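Search this journal
Search
Advanced search

4.2 Planning around a held rod in simulation

It helps, before we come to the planner itself, to say a little about why we spent so long on what looks like a modest problem. A gripper holding nothing is easy to plan for, and most of the tools we inherited from the Gronitz code base treat it as a short, tidy shape that ends at the fingertips. Once it holds a long, thin object the reach of the whole arm changes, and so does the list of things it might knock into. We therefore taught Prustum, our planning layer, to attach the held object to the arm model as soon as the grasp is confirmed, and to let go of it again only when the fingers have opened fully.

The collision check was the slow part, as one might expect. Our first version tested the rod as a single box, and a slanted rod in an upright box wastes a great deal of free space. We moved to a chain of 21 small spheres along its length, which was kinder to the planner and – we were pleased to find – no harder to maintain. All 337 trials reported in this section were run in the rendered simulator with the same planner settings, and wall colour and soft objects were varied between scenes so that the perception module could not lean too heavily on one background (Figure 3).

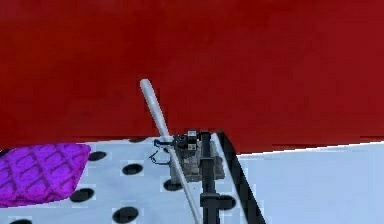
Figure 3. A simulated scene with the rod held at a slant, a quilted cushion to the left and a red wall behind the perforated tabletop.

Clementina Leitão, in her written remarks on an early draft, asked whether the spheres would still be worth their cost if the pose of the rod were poorly known, and suggested that we let them grow with the error in the estimate. We took this advice gladly. In the present version each sphere swells a little when the perception module is unsure, and the planner gives the rod a wider berth until a better estimate comes in. Paths become longer as a result, and now and then the planner gives up on a gap that a bolder one would have taken, but we can live with that.

The planner is allowed 60 attempts per request, after which it hands control back and asks for a fresh view. We kept the limit from Mornden, where it had served us well, and have not tried to tune it.

Shares 20
Comments 3

Related articles
Chávez: a small toolkit for replaying planner logs
Estimating the pose of thin objects from a single view
When to let go: grasp release checks in Prustum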